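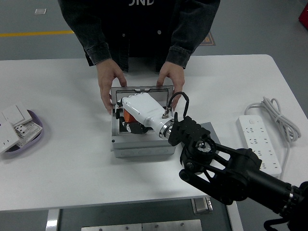
Attachment 1 - head camera, white hand in the junction box, operator holding the box at the lid.

Ticket 2117: Hand loses contact with breaker during junction box task
Project: Skallus end effector comparison
Component: right arm, wrist mount, hand
Priority: medium
Status: closed, one follow-up open

Summary

On the junction box task the Prundilo hand closes on the breaker inside the box and then lets the grip force fall off before the lift. The controller still reports "grasp complete." The Kuzmenko two-finger gripper does the same task on the same arm with no such drop. We need to know if this is the hand, the wrist mount, the cable or the controller before the comparison numbers go any further.

Setup

Arm: Rondia, right side, stock firmware
Hand A: Prundilo five-finger hand, position mode with current limit
Hand B: Kuzmenko two-finger gripper, force mode
Camera: head camera for all runs, wrist camera disabled
Task: reach into the gray junction box with the clear lid open, take hold of the switch module, lift it clear, hold for 5 seconds
Box position: on the dark gray mat, near the middle of the table
Box holding: operator steadies it with both hands for the full run

Steps to reproduce

1. Home the arm. Wait for the ready flag.
2. Open the lid and stand it upright at the back of the box.
3. Load the pregrasp pose for Hand A.
4. Run the task at normal speed.
5. Watch motor current on the index and thumb channels from contact to lift.

Expected: current rises at contact and stays at the limit until release.
Seen: current rises at contact, holds for a short time, then falls to near idle while the finger positions stay the same. The part slips at the start of the lift.

Log

Wednesday, 9:10
Opened the ticket. Fault shows up in Hand A runs only. The first batch of 200 had it spread through the whole session, so warm-up is not a likely cause. Saved the current traces to the ticket folder.

Wednesday, 9:45
Checked the wrist mount. All four screws at the specified torque. No play between the hand and the mount when pushed by hand in any direction. Ring is seated flat. Ruled out the mount for now.

Wednesday, 10:20
Checked the cable. The black cable leaves the top of the hand and loops up to a small metal connector. Moved the loop by hand through its full range with the fingers closed on a foam block. No dropouts on the bus, no change in current. Reseated the connector anyway. Ten more runs, fault still there in four of them.

Wednesday, 11:05
Swapped to Hand B. Same arm, same box, same trajectory with the tool offset corrected. No force drop in ten runs. One run failed for a different reason: the gripper body touched the side wall of the box on the way in and tripped the collision stop. Logged separately. Hand B is wider at the knuckle than the box opening would like, and the approach angle has to be steeper.

Wednesday, 11:40
Back to Hand A. Ran the same grasp on the foam block in free space, with no box. No fault in twenty runs. Ran it on a loose breaker lying on the mat. No fault in twenty runs. The fault needs the box.

Wednesday, 13:15
Compared wrist force readings for good and bad runs. In bad runs there is a side load on the hand shortly after contact, in the direction of the box wall. In good runs the side load is small. Either the back of a finger is resting on the wall or the whole box is moving under the hand.

Wednesday, 13:50
Clamped the box to the table through the base holes and removed the operator from the task. Ten runs, fault in five. Box motion is not the cause. Went back to hand-held after this, to match the first batch.

Wednesday, 14:30
Slowed the approach to a quarter speed and watched from the side. The ring finger touches the inner wall before the index and thumb are fully closed. It stalls there. The stall counter for that finger climbs, passes the threshold, and the hand drops current on all channels at once. The status word does not change, so the arm controller never hears about it.

Wednesday, 14:55
Read the hand manual again. Stall protection is per finger by default, but there is a group setting that applies it to the full hand. Group setting was ON in our unit. It does not appear in the setup sheet and is not shown on the main page of the config tool, only under advanced.

Wednesday, 15:20
Turned the group setting OFF. Kept everything else the same. Fault in none of thirty runs. The ring finger still touches the wall and still stalls, and its own current drops, but the index and thumb keep theirs and the part stays in the hand through the hold.

Wednesday, 16:05
Changed the pregrasp so that the ring and little fingers stay curled before entry. No wall contact in thirty runs, with the group setting either way (fifteen runs each). This is the better fix. The curled pose also clears the lid with more room on the way out.

Root cause

Group stall protection on Hand A, set off by a finger that takes no part in the grasp. The missing status change made it look like a grip force problem. Wrist mount, cable, arm and camera are not involved.

Fix

- Group stall protection OFF on both Prundilo hands. Setting written to the config file so that a reset does not bring it back.
- New pregrasp pose for the junction box task. The old pose is kept under its old name with a suffix, for anyone who needs to repeat the first batch.
- Arm controller now reads per-finger current as well as the status word. If index or thumb drops below the contact level during a hold, the run is marked failed.

Effect on the comparison

First batch for Hand A should not be used. Success counts in it were based on the status word, and at least some runs marked good ended with the part back in the box. Rerun with the new pose after the config change.

Second batch for Hand A: 101 runs finished before the end of the shift, no force drops. Other failures are in the run sheet and belong to the comparison, not this ticket.

Hand B results stand. The collision stop needs its own entry, and the steeper approach should be tried before anyone writes that the two-finger gripper is a bad fit for this box. With the side wall out of the way it had the shorter cycle time of the two.

The wall switch and socket panel tasks use a different grasp and do not enter a box. Spot check on the panels with the group setting ON showed no drop in ten runs. No rerun needed there.

Open items

- Ask Prundilo support why the status word does not change on a group stall. Sent with traces. No answer yet.
- Check the second hand for the same setting before it goes on the left arm. Done, it was ON, now OFF.
- Add the advanced page to the setup sheet.
- Wrist camera was disabled for all of the above. If it is enabled for the next round, repeat the cable check - the extra lead will share the loop at the wrist.

Reply from Prundilo support (pasted by submitter)

"Thank you for the traces. Group stall is reported in the extended status register, not the main status word. Please read the extended register at the same rate if you use the group setting. We will add a note to the manual."

Comment

Extended register confirmed on our unit. It reads correctly but updates more slowly than the current channels, so the controller check stays as it is. Closing. Follow-up for the Hand B approach angle is linked.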